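4.2 Second jobs and working hours

We surveyed 280 adults in Skikatness who held a main job and asked about any paid work done on the side. The form went out in October, and pay was recorded before tax. 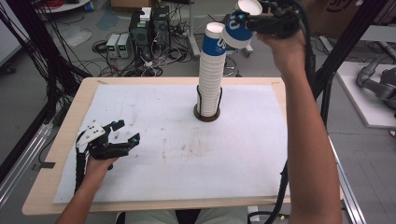
One respondent wrote that the extra shifts paid for car repairs and little else. Others gave rent as the main reason. Most side work was found through two listing sites, Clokura and Tilleo, and was done after 6 p.m. 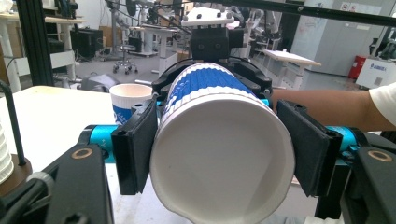

Figure 2. Paper cup held on its side between two gripper fingers.

Hours varied more than pay did. We treated anyone working over 20 extra hours a week as a separate group - their answers on sleep and child care differed from the rest.
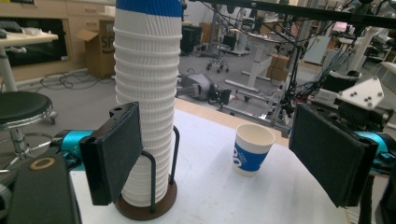 Another respondent, from the Kamath district, objected that weekly hours mean little when the work comes in bursts. We kept the weekly measure so that the results could be set beside our earlier survey.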